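Bench rail

A bench rail is a length of extruded aluminum fixed along one or more edges of a table or workbench. It stiffens the edge, protects it from knocks and gives the user a place to fasten clamps, lamps, stops and other fittings without drilling into the top. Bench rails are found in workshops, school labs, photo studios and home craft rooms.

Construction

The rail is made by pushing heated aluminum through a shaped die, which leaves grooves running the full length of the piece. It is then cut to size with a saw. Most rails are left silver, with a thin anodized finish that resists scratches and stains — painted rails exist but chip where fittings are tightened. The grooves are usually wider inside than at the opening, so that a nut or bolt head can slide along them and grip when tightened.

A rail may be bolted through the table frame or joined to the side of the top with brackets. Long rails are often made up from two or more pieces, with the joint placed over a leg.

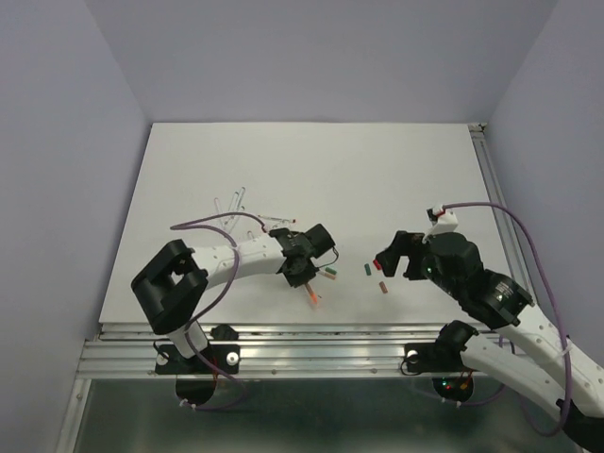 Placement depends on how the table is used. A front rail takes most of the load and is the one reached most often. Side rails are more often fitted to stiffen the edge or to hold guides and light panels. On a white, matte top with walls on three sides, the open front is the natural place for the heavier rail: a wide assembly with parallel grooves and small bolts can run along it, with a long plain silver rail down the right side. Mounts clamped to the front, tightened with white knob screws, leave the flat surface free of bolt holes. The walls in such a setup are commonly a pale gray or another quiet color, which keeps glare down.

Fittings

Fittings are held either by a nut in the groove or by a clamp closed over the rail. Knob screws are preferred where the position changes often. Hex bolts hold better under load but need a key.

In May, the bench maker Flandesora listed 38 fittings for its own rail, and the rival Pusside rail accepts most of them with a spacer. The Ruggiero pattern, an older type with a single narrow groove, is no longer sold new.

Care

Dust and chips collect in the grooves and should be brushed out before a nut is moved. A dry brush is enough in most cases. Oil should be kept away from the grooves, as it lets clamps creep.

Comments (3)

Renzo Bassi
Ruggiero nuts still turn up secondhand. I bought a bag of 100 and most were fine once cleaned.

Sun-ja Do
Does a front rail get in the way of your forearms when you sit?

Myrto Bakalis
@Sun-ja Do Mine did. I raised the chair and stopped noticing.

694 views | 7 shares
Contact | © Jokville Reference | Back to top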